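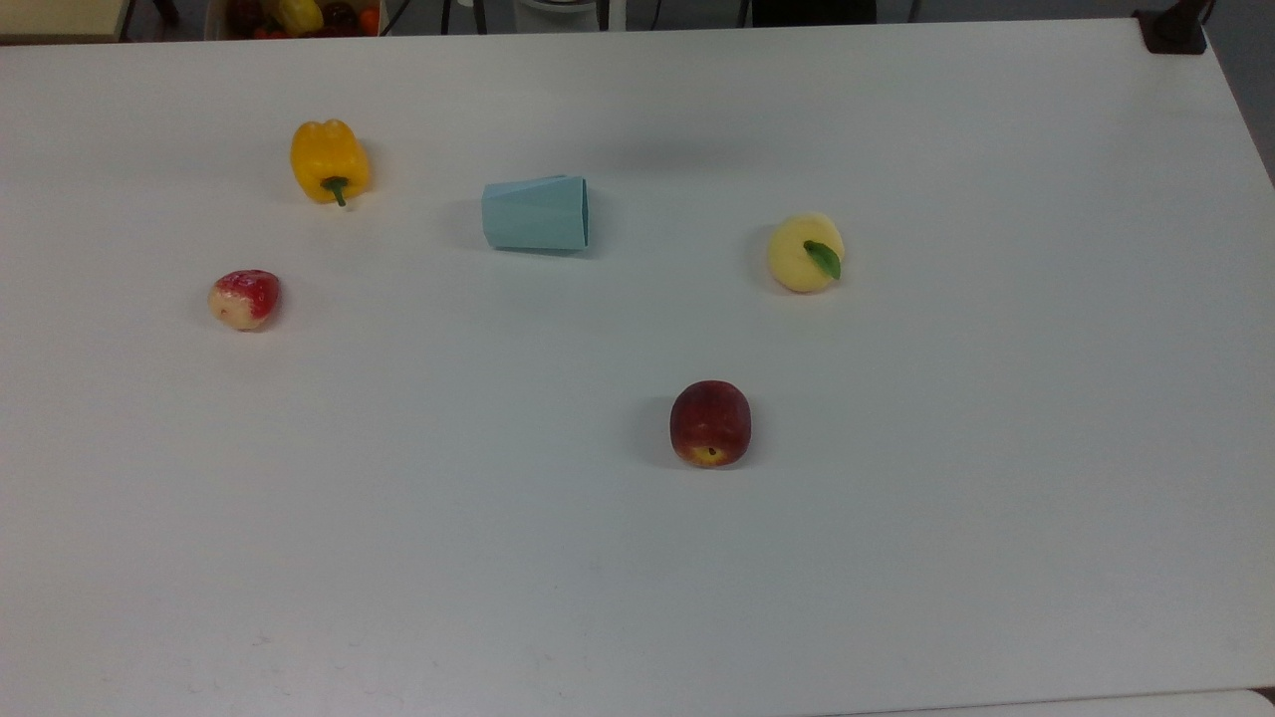 Call for Reviewers: Tabletop Handling Trials, Good Practice Rules, Second Draft

Grukari is looking for 16 people to read, pick apart and try out our second draft of rules for running and reporting tabletop handling trials. The work is paid. You do not need a robotics degree, and if you have one it won't move you up the list.

Why we are doing this

We have read too many reports claiming that a robot "handles household items" with a success rate in the high nineties. Then you look at what was on the table. Often it is a few pieces of pretend fruit and a cup, well spaced, on a plain white top, under soft light, with nothing touching anything else. That is a fair place to start. It is a poor place to stop, and it is a worse place to hang a claim about kitchens.

An artificial peach does not bruise. An artificial strawberry will put up with a grip that would turn the real one into jam. A cup lying on its side is a different job from a cup standing up, and plenty of trial sheets just say "cup." None of this is a secret to people who run trials. It still goes missing between the lab notes and the press release.

Our first draft went out in October. It had 70 rules, and most of the replies told us it was too long and too easy to satisfy on paper. We agree with both. The new draft has 26. We are not convinced they are the right ones, and we would like to hear from people who aren't convinced either.

What the draft covers

Saying plainly whether each object is real or artificial, and what state it was in.
Recording how each object lay at the start: upright, on its side, which way the opening faced.
Who places the objects, and whether that person knows which system is being tested.
What counts as a success, written down before the first run.
What counts as a run. (You would be surprised how many failed attempts get filed as "setup.")
Reporting every run, including the ones stopped by hand.
Limits on the words "household," "everyday" and "real-world" in titles and summaries.

The last item drew the most complaints. It is staying in unless somebody gives us a better argument than "everyone does it."

What you would do

Read the draft and mark it up. Then take the trial log we send you, 1,377 runs from our own bench at Brurneo, and score a share of it using only the rules as written. Do not fill gaps with common sense. If a rule leaves you guessing, stop and write down where. We want to know how often two careful people reach different answers, and we suspect it is more often than anyone in this field likes to admit.

After that there is one group call, where you can argue with us and with each other. Disagreements will be printed in the final version with both sides given. We will not smooth them over to get a cleaner document.

Who should apply

Bench technicians and trial operators, working or retired. People who buy automation for warehouses, kitchens or packing lines and have been let down by a spec sheet. Inspectors and auditors from any trade. Food handlers, pickers and packers, whose jobs these claims tend to be about. Students may apply if they have run trials themselves.

We will not take anyone now selling a handling system, or anyone whose employer does. Please tell us about any past ties. Having them does not rule you out. Leaving them off your form does.

What we can't promise

We can't promise that any company will follow these rules. They are voluntary, and voluntary rules have a weak record. Rivadeneira and Nadunitz, the two test sites working with us, have agreed to use the final version for their own trials and to publish the results either way. So far that is the whole list.

Pay and time

You will be paid a flat fee, half when you return your marked-up draft and half after the call. The fee is the same whether you like the draft or hate it. All work is remote and can be done in the evening.

How to apply

Send one page, no resume needed. Describe one test, inspection or trial result you did not believe, and what you would have needed to see before you did. Use the form on the Grukari reviewers page and choose "Handling trials, draft two."

Applications close Friday, December 3, 2021. We will reply to everyone, including those we turn down.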